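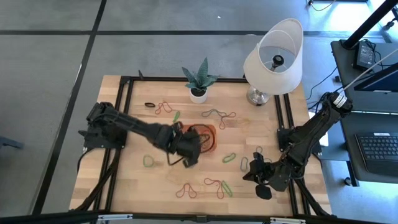 Rubber band

A rubber band (also elastic band, gum band in some regions) is a loop of rubber, used to hold things together. Sold by weight, mixed colors common, red, green, black. Most are cut from long tubes of natural rubber, sliced crosswise; width of the slice sets the width of the band.

Storage

Dark and cool is best. Sunlight and heat make bands brittle, old ones snap or go sticky. Usualy kept in a small tub or drawer. Loose bands twist easily, figure-eights mostly, no harm done.

See also: Hair tie, String, Paper clip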